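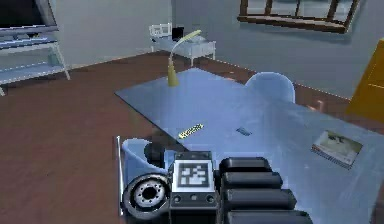 Drisico Music Club – Recording and Mixing Group

How to record rap vocals at home and prepare them for mixing

Many members of our club write good verses, but they lose quality when they record them. The room sounds bad, or the level is too high, or the files arrive to the mixing person with names like "final new 2". In this guide I explain the way I work for my own songs and for the Fludelance tape, which we finished in July. You need a microphone, an audio interface, closed headphones and any recording program. I use Curnex, but the names of the functions are almost the same everywhere.

1. Choose the place

A small room with much fabric is better than a big room with bare walls. I record in my bedroom, between the bed and an open closet full of coats. Clap your hands once in the place where you want to stand. If you hear a short metallic ringing, move to another place or hang a thick blanket behind your back. The blanket behind you helps more than foam behind the microphone, if the microphone is a cardioid type. Turn off the fan and the refrigerator if you can hear it, and remember to turn the refrigerator on again.

2. Set the level

Open a new session at 24 bit and 48 kHz. Put the microphone one hand and a half from your mouth, with a pop filter in the middle. Now perform the loudest part of your verse, with the full voice, and watch the meter. The peaks should stay near -10 dB. Most people set the level while they speak quietly "one, two, check", and then the hook is distorted. Distortion from the input cannot be repaired well afterwards.

3. Prepare the beat

Import the instrumental as a WAV file and write the tempo in the session. If the producer did not tell you the tempo, ask. Tempo detection often gives half or double of the correct number. Lower the beat by 6 dB so you don't have to shout over it in the headphones.

4. Record the takes

First record the whole verse two times without stopping, even with mistakes. After this, record the difficult lines again, always starting one bar before. If there is no place to breathe, divide the verse on two tracks, and let the last word of the first track finish naturally. For the song "Stüber" I made 27 takes of one hook and in the end we used the second. Now I stop after eight.

Doubles and ad-libs come after the main voice is chosen. For a double, say only the last words of each line, and say them a little softer.

5. Clean and export

Cut the silence between the phrases and put a short fade on every cut. Don't remove all the breaths, only make the loud ones lower. Switch off compressor, reverb and pitch correction, unless the effect is a part of the idea. In this case send both versions.

Export every track from the same starting point, bar 1, in mono. Name the files like this:

Song_LeadVox
Song_Double_L
Song_Double_R
Song_Adlibs

Add a text file with the tempo, the key if you know it, and the lyrics. Put everything in one folder and upload it to the club drive, in "To mix". Please keep your own copy of the session until the song is released.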